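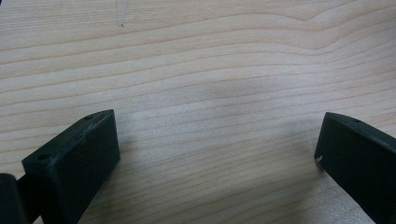 About the Plomel Group

Plomel is a small research group that works on how robots learn to handle things in kitchens and on worktops. We share a building with the Seo teaching labs on the Drekcombe site, and most of our work is done with hand-held grippers that a person carries through a task. The gripper has two fingers and a camera looking down past them. What the camera records becomes the training material for a policy that later runs on a robot arm.

The group was started by Sandamali Kanagaratnam, who still leads it. Hashini Siddiqui runs the recording side and wrote most of the software we use to check and sort the recordings. Students from the school join us for a term or longer, and several have stayed on.

What we work on

Our main question is a narrow one. When a person demonstrates a task with a hand-held gripper, a good part of every recording shows very little. The fingers are open, the hand is moving toward something or away from it, and the camera mostly sees the table. The usual practice is to trim these parts or give them less weight, on the grounds that nothing is being grasped.

We wanted to know what is lost when they are trimmed. We call them approach segments, and our method, Flargate, is a way of deciding which ones to keep.

Flargate works on the recordings after they are made. It looks at each short stretch of video together with the estimated motion of the gripper and gives it a score. A stretch scores high if the motion in it helps predict where the fingers will close later on. It scores low if the same motion could lead anywhere. Low-scoring stretches are dropped and the rest are kept at full weight. There is no hand labeling beyond marking the start and end of each demonstration.

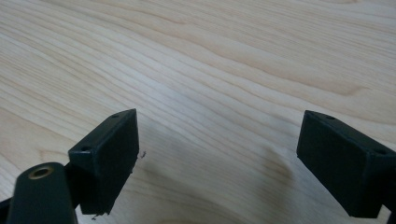 Gripper open over bare tabletop, both fingertips in view.

Tracking over plain surfaces

The first problem we ran into was tracking. To score a motion you have to know what the motion was, and we estimate it from the same camera. Over a cluttered counter this is easy enough. Over a plain surface there are few corners to lock onto, and the estimate drifts.

Wood grain helps more than we expected, but it has its own trouble. Lines that run side by side look alike, so the tracker can slip from one to the next and report a small sideways jump that never took place. We tried several fixes. The one we kept is simple: the fingers are masked out, the tracker is made to agree with the motion sensor in the handle over short windows, and any window where the two disagree is marked as uncertain. Uncertain windows are never used for scoring, though they stay in the archive.

We also keep small surface marks and specks in the images. An early version of our cleaning step smoothed them away, and tracking got worse. They are often the only fixed points on a stretch of table, and they cost nothing to leave in. A speck stuck to a finger is a different matter, because it travels with the camera, so the mask is drawn a little wider than the finger itself.

How the study was done

The current study uses 2,000 demonstrations recorded at Drekcombe. The tasks are ordinary tabletop ones: reaching for a container, moving an item toward a rack, setting something down in a clear spot. Each person who records is given a short practice period and then works at their own pace. We do not ask for slow or careful movements, as these produce policies that are slow and careful in the wrong places.

From the full set we trained 2 policies. One used recordings with the approach segments trimmed in the usual way. The other used the same recordings after Flargate. Everything else was held the same, including the network, the training length and the starting seed.

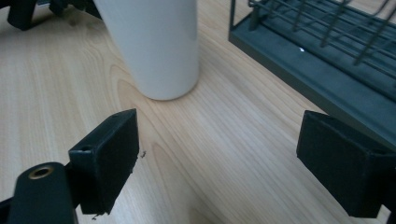

Open gripper with a white container and a dish rack beyond the fingers.

What we found

Flargate kept approach segments from 679 of the demonstrations and dropped them from the rest. The policy trained on its output lined up with objects earlier in the reach and made fewer late corrections. The trimmed policy did well once it was close to an object, but it often arrived at a poor angle and had to back off.

The gain was largest when the object was only partly in the camera's view at the start of the reach. This fits what we had guessed. A person moving toward a half-seen object is already turning the wrist to suit it, and that turn is just what trimming removes.

There was no clear gain for tasks that ended in setting something down. The two policies performed about the same there, and on one task the trimmed policy was slightly better. We have not settled why. Hashini's view is that people vary much more in how they put things down than in how they pick things up, so the scoring has less to go on. 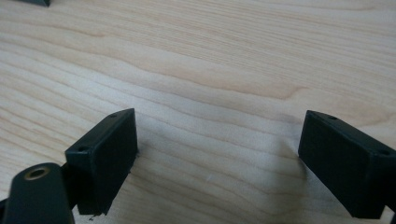

We are now repeating the work on other surfaces. A light table with visible grain is a fairly kind setting for our tracker, and we do not want to claim more than we have tested. Painted metal and plain white laminate are next. Shadows from the fingers are part of this as well, since they move with the hand and can pull the estimate along with them. The present mask covers the fingers but leaves the shadows alone.

How we work

We write up results that do not go our way along with the ones that do. Each study has a log that is open to everyone in the group, and the settings for a training run are fixed in the log before the run starts. Recordings are checked by someone other than the person who made them.

Working with us

We take on student projects every term. Experience with robots is useful but not required. Most new people begin by recording and checking demonstrations, then move to a question of their own once they know the data. Applications for the summer projects close in May. Visitors from other groups are welcome to bring their own recordings and run Flargate on them here.

14 shares | 3 comments

Related
Masking fingers in gripper video: notes from Hashini Siddiqui
Student projects at Plomel
Why we log settings before training
Getting to the Drekcombe site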